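STULOW CELL: README

Setup, upkeep and small repairs for the two-bin cell, plus what you need to know before you use its recordings. Maintained by Nest Hopkin. Hardware questions go to Hipólito Sepúlveda, who will ask whether you read this first.

What it is

Stulow is one arm, one gripper, one black table and a changing population of plastic storage bins. The control code is Floken. The recorder is Tolunent. Both are in this repository, under names we chose before we had to say them out loud in meetings.

The current release holds 3,247 episodes, all of them picking up, moving or setting down bins. Each episode has the table camera stream, joint positions, gripper opening and motor current, plus a plain text note from whoever was running the cell. Some notes say "fine." One says "no."

Before you power up

Walk once around the table with your hands in your pockets. Look for cables lying across the arm's path, tools left on the work surface, and coffee.

1. Main power on, wait for the controller to finish its chirping.
2. Start Floken. It will complain about the gripper for a few seconds and then find it.
3. Home the arm. Stay outside the taped line while it does this. The homing move is slow but it has no manners.
4. Open and close the gripper five times with nothing in it. Listen. A dry tick on closing means go to the roller section before doing anything else.
5. Start Tolunent last. If you start it first, it will record you doing steps 1 through 4 and file them as an episode.

Bins

Use rigid bins with a cutout handle. The flat, wedge-like fingertip needs an edge it can get at, and handle holes give it one. Set the bins at least a hand's width inside the table edge. They may stand next to each other, and one may hide part of the other from the camera. We left plenty of that in on purpose, so please don't tidy it up.

Keep bins empty unless the task file says otherwise. The motor current readings depend on it, and so does the floor.

The roller

Down low on the gripper there is a small ribbed roller, copper-orange, mounted crosswise on a metal axle. It is the part you will spend the most time with.

Check it every 400 cycles. Floken keeps the count and prints a reminder, which scrolls away while you are looking at something else.

- Lower the arm to the service pose and cut the power to the gripper.
- Spin the roller with one finger. It should turn freely and stop without a wobble.
- Clean the grooves with a dry nylon brush. No solvent. Hipólito tried solvent in May and we now own a spare roller that feels like chewed gum.
- Wipe the end of the axle and check that it hasn't crept sideways. If it has, loosen the collar, push the axle back and retighten.
- Check the gap to the tabletop with the 35 mm block. The block should slide under the roller and just touch.

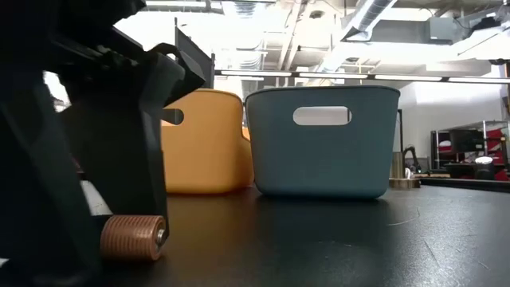

The tabletop

It is dark and slightly shiny, and it scratches if you speak sharply to it. Fine scratches and dust specks are visible in the recordings, as are faint reflections of the bins. Models trained on the early batches took a real interest in the reflections, so mask them if your method is easily flattered.

Dust the table with a microfiber cloth at the start of each session. Do not polish it. Polish makes the reflections stronger and the bins slide, and then we get a bug report about the gripper.

Common faults

Gripper not found: reseat the connector at the wrist. If that doesn't work, reseat it again with more conviction. The third step is a new cable, top drawer.

Arm stops halfway with a current warning: a bin is usually jammed under the upper finger. Cut gripper power, lift the bin out by hand, home the arm again. Don't clear the warning and carry on. Floken will let you, and it shouldn't.

Bins look washed out: exposure has gone back to automatic. The overhead lights are bright and the table is dark, and the camera can't please both. Lock exposure in the Tolunent settings and restart the stream.

Ticking on close: dirt in the roller, or the axle has crept. See above.

Known limits of the data

One room, one table, one gripper. The background is a working space with shelving and other equipment in it, and things back there move between sessions. Lighting is overhead throughout. The first 60 episodes were recorded with the old finger, before the Falcão tip was fitted, and are tagged "oldfinger" — leave them out unless you are studying regret.

Changes

Log any part you swap in hardware.txt, with the cycle count. "Fixed it" is not an entry.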